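The Bucket by the Wall

Hinata Murakami has lived in the same two-room flat in Skaststead for long enough to have gone through three sofas, and in all that time, she tells me, she never once thought about where the rubbish went until she started trying to keep less of it in the kitchen. We are drinking tea at her table on a Sunday morning in October, with the rain coming down steadily over the allotments, and I have come to talk about bins, which I realise isn't everybody's idea of a day out. It is rather mine, though. I have been collecting other people's household habits for this magazine for years, and the bin is where people are at their most particular and their least talkative.

Hinata used to own a tall pedal bin, a wedding present, and a handsome one. It held 49 litres, and for a person living by herself that meant the bag at the bottom could be nearly a fortnight old before the top was full. She gave it to her brother-in-law, Katsuhiko Kamata, who has four children and was delighted. Then she went to the hardware shop on Gaber Street and bought the cheapest white plastic bucket they had, and a roll of bags, and she has never looked back (except, she admits, on the evening she had nine people round for noodles).

There is something very forgiving about a bucket. It has no lid to come off its hinge and no inner liner to wash separately, and you can pick the whole thing up with two hands and take it to wherever the mess is. If you are sorting out a cupboard, it comes to the cupboard. If you are opening parcels on the floor, it sits on the floor beside you and you drop the tape straight in, provided you have remembered to put a bag in it first.

Getting the bag to stay put

Ah, the bag. I must have had this conversation with 35 people by now, and I have yet to meet two who do it in the same way. Sota Onishi, who lives upstairs from Hinata and fits kitchens for a living, shakes his out with a great crack like a sail and then pushes it down with a fist. Hinata thinks this is showing off. Her own way is quieter. She rubs the top edge between finger and thumb until it parts, opens it a little at a time, and lets it sink into the bucket while she works round the rim, turning the edge down over the outside as she goes.

The trouble nearly always comes from trapped air. A bag pushed into a bucket in one go will puff up in the middle and slide back over the rim the minute you turn away, and you end up with a black plastic mushroom and a banana skin on the carpet. Put a hand right down inside and smooth the bag against the sides, then fold the edge over properly, a good hand's width if the bag is big enough to spare it. If it is too big, gather the slack at one side and twist it into a knot under the rim. If it is too small there is nothing to be done, and you must go back to the shop.

Nosipho Ngcobo swears by a rubber band. She runs the repair afternoons at Hovside, where a great deal of wire and broken plastic gets thrown away in a short time, and she has one of those wide bands, the sort that come round bunches of leeks, on every bucket in the place. I tried it at home and I must say it held beautifully, although my own bucket is slightly wider at the top than hers and the first two bands pinged off into the pantry. 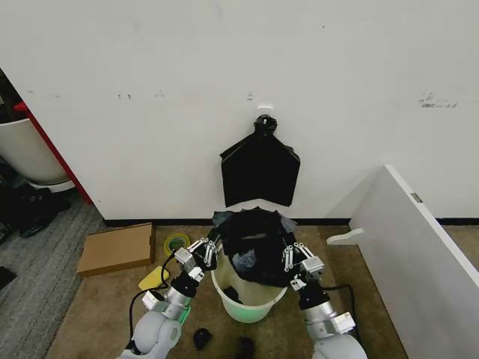
A hook and somewhere to put it

The other half of the arrangement is the hook. A small white adhesive one is plenty, stuck low on the wall just behind the bucket, and a black bag with handle loops will hang from it quite happily. Some people use the hanging bag for a second kind of rubbish, and others like it there for the next change. Hinata puts cardboard scraps in hers, the bits too small to flatten with the boxes.

Wipe the wall first and let it dry. Yasuo Kikuchi, who has the flat across the landing, stuck his hook up over a dusty patch and found it on the floor by supper, bag and all. He has since bought a packet of 60 from Jiveo, which he got for £5, and will press a few on anybody who calls. I came away with four in my coat pocket and one is already up in my hall, holding the dog's lead.

Hinata saw me to the door with her full bag in one hand, tied at the neck, and we went down to the yard together. The rain had stopped by then. She dropped the bag in, rinsed her fingers under the outside tap and went back up to put a fresh one in the bucket before lunch.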